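Two divisions, one season in

27/08/2022

Our league split into two divisions in January, with promotion and relegation between them, and the first season under the new setup is now done. I said I would write something up once it was over, mostly for the people in other towns who emailed me asking how it went. I play left back for Brurar, badly but often. I don't run anything and I have no vote, so take this as a player's view.

First the background for anyone outside Morkisstead. The league is adult rec soccer, full size field, two 40 minute halves, running clock. It had been one table for as long as I have played in it. Everybody met everybody once, then there was a playoff for the top four. The trouble was the gap. Two or three teams had ex-college players and trained during the week, and some of the others were people from an office who bought matching shirts. When those teams met, the score was silly by halftime and people on both sides stopped running. I have been on both ends of that and neither is any fun.

So the plan was to cut it down the middle based on last year's table. Top half in Division A, bottom half in Division B. You play the teams in your own division twice. The last team in A goes down, the first team in B goes up, and the second team in B plays the second to last team in A in a single match for the other spot. It has 10 teams in total, five each, which I thought was too few. I still think so, and I'll get to that.

Brurar finished sixth the year before, so we missed Division A by one place and started in B. There was some grumbling about it on our team. We had lost a game at the end of the year when we had eight players show up, and if we had known that game decided anything we would have tried harder to get people there. But those were the rules and everyone heard them at the same meeting.

The fee went up, which was the most common complaint. It had been $119 per player for several years. Now it is the same for the spring part but you pay again for the fall part, and if you pay for both together you get it for a dollar more than double, $239, which makes no sense to me and which I have asked about twice. The answer was that it covers the card processing. Fine. It's a dollar.

What changed the most was the games themselves. They were close. Of our eight league matches, five were decided by one goal or were draws. I can't remember another season where I was nervous with ten minutes left more than once or twice. We had one bad loss, against Bhardwaj, who should probably have been in A from the start (they had changed half their squad over the winter, and the seeding was based on the old squad). They won B easily. That is a weakness of seeding by last year's table and I don't see a way around it other than waiting a year for it to sort itself out.
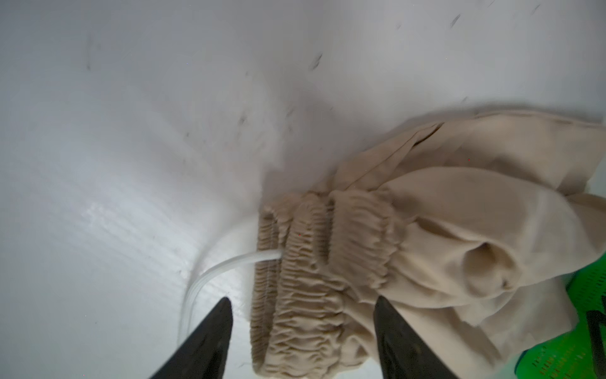

Cold weather games were a bigger problem than I expected. The season started earlier in the year to fit everything in, and the first three rounds were played in temperatures where you could see your breath. The referee let the keepers wear whatever they wanted on their legs, and for field players the rule was anything without a zipper or a hard part on it. Plenty of people warmed up in ordinary sweats. Beige ones like what looks to be a pair in the photo, with the wide gathered elastic waist and the flat white drawstring, are fine for standing around in, but I wouldn't play in them. A long drawstring comes loose and hangs out, and after a few sprints you are holding your pants up with one hand. I tried it for one half and changed. If you have to play in sweats, tie the string in a double knot and tuck it inside, or pull it out completely and trust the elastic. Thin running tights under shorts are better and that is what I ended up using for the rest of the cold games.

The other thing with the early start was the field. We share it with the high school and it doesn't drain at the south end. Two matches were called off the same morning, and both had to be made up midweek under lights, on the turf field across town, at a time when half of our team was still at work. We played one of those with ten and drew. The other team had twelve and looked as tired as we did.

Scheduling is done through Clivex now. I don't love it. It sends a reminder when a match is posted, another when it is changed, and another a day before, but if the change is made less than a day before, it sends nothing at all. That happened to us once and four players went to the wrong field. The old way was a phone chain and a sheet taped inside the door of the equipment shed, and that had its own failures, so I am not asking to go back. I would just like the late changes to show up. For what it's worth, you can see a change if you open the match page and pull down to refresh. I check it before I leave the house and again when I park.

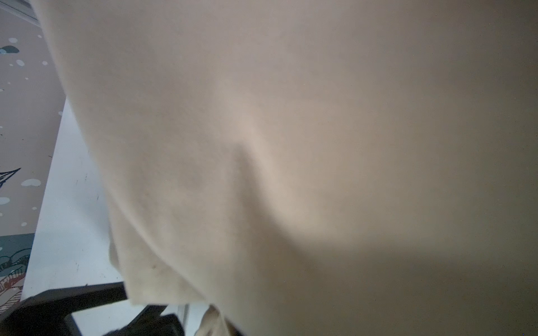 Now the part people asked about most, which was whether teams would quit when they got relegated. In our case the team that finished last in A did talk about folding. They are an older group, they had been in the top half for years mostly by being organized, and they lost seven out of eight. I talked to a couple of them after their last game. They weren't angry. They said they were worn out, and they thought B would suit them better. They have signed up for the fall. So that is one season and one team, and it doesn't prove much, but the thing everyone was afraid of didn't happen.

The playoff between second in B and fourth in A is where Brurar came in. We got second on goal difference, which I had never paid attention to before in my life. In the last two weeks everyone on our team knew the numbers. We needed to not lose our last match by more than two goals, and we lost it by one, and people were hugging each other after a loss. I had to explain that to my family in the car.

The playoff was on the turf field, in the heat by then, with a bigger crowd than we ever get. Normally it is a few spouses and a dog. For this one there were people from the other teams standing along the fence. We went ahead from a corner in the first half. They tied it with a free kick that went through our wall, and I was in the wall, and I jumped when I should have stayed put. Then nothing until late, when their striker turned our center back and put it in at the near post. We lost 2-1. We stay in B.

I was more upset about it than I would have guessed. I am well past the age where soccer results should ruin a weekend, and it ruined mine. But I think that is also the argument for the new system. The year before, we finished sixth and I couldn't have told you the score of our last match a week later.

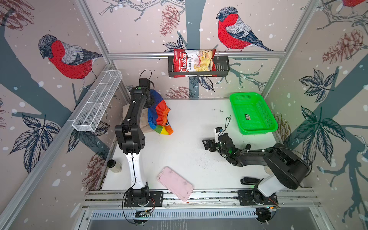 Playing twice as many matches that mean something also changed what people do around the games. We used to go straight home. This year somebody would bring a cooler and we would stay to watch the next match, because it affected us. It got to be a regular thing, and people started bringing food too. Orange slices at first, like we were nine years old, and then chips, which is what everyone wanted in the first place. Something salty in a bag is about right after a hot game. The red bag of Chuba cassava chips in the wire basket there is the kind of thing I mean. Cassava chips go fast with our group, including with the players who say they don't eat chips. I had never thought about bringing them before this season. Bring water as well. The fountain by the parking lot has been broken since before I joined the league.

Things I would change. Five teams per division is too few. You play the same four opponents twice and then, if you are unlucky, you draw one of them in the cup as well. We played Bhardwaj three times. By the third one, their right winger was greeting me like a cousin. If two more teams could be found it would be much better, and I know there are players out there. Morkisstead has over 1000 kids in youth soccer every year and they must grow up and go somewhere.

I would also move the start back two weeks, even if it means playing into the hot part. I would rather be hot than play on that south end when it is wet. And I would like the playoff to be at a neutral time, meaning a time both captains agree on. Ours was picked by whoever had the field key.

Transfers need a rule. Right now you can switch teams up to the last round, and one player in A moved to a team fighting for the same playoff spot with two matches left. It was allowed. It didn't go over well, and he got booed at the cookout, mostly as a joke. A cutoff at the halfway point would handle it.

Fall registration is open already and Brurar is in. We lost our keeper to a job move and a midfielder to a knee, so if you are local and can catch, get in touch. We practice one evening a week behind the middle school, no lights, so we stop when it gets dark. You don't have to be good. You do have to answer when the match gets moved.

I'll post the fall schedule when Clivex has it - last year it came out two days before the first match, so don't hold your breath.

Contact | © 2022 All posts and opinions are my own | Back to top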